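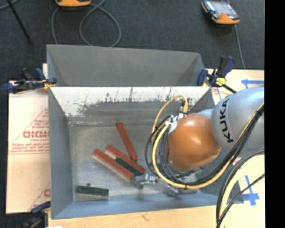

## Small Blocks, Big Pull

Give me a bin of blocks and my afternoon is gone! Red and dark green are a wonderful pair (think holly, think old barns), and long, slim pieces are the ones I always reach for first. You can bridge with them, fence with them, lean them into a roof.

Elba Ibarra keeps 457 blocks in her Ostwood studio, and she adores the worn ones. "A pale edge means somebody built with it," she told me. Her tallest tower stood 63 inches – I saw it in January, and I held my breath the whole time.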